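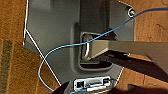

Cable trouble on the Skultach cell

I promised Mekdes Demissie I'd finally put this page up, so I'm doing it on 7th May with coffee in hand. Our arm had been plugging network cables all spring without much drama, and then it started quitting partway through a job — no warning, just a dead stop and fault 251 on the screen. It did that 64 times before we got serious about it!

Wrist view, with the blue cable lying across the gray panel and over the metal loop. See how it crosses the long flat arm too? That crossing is what I worry about, a cable that can get dragged or pinched when something moves.

What we've changed so far: Mekdes dropped the speed near the port, and I lowered the force limit to 5 newtons (the old Takano settings were way too brave for a thin cable). We also stay outside the tape while it's powered, me included, and yes, I used to reach in.

Still faulting now and then, though a lot less. Declercq is sending a different set of fingertips in June and I'll add more pictures once they're on. If you've seen a 251 on yours, write to me, please!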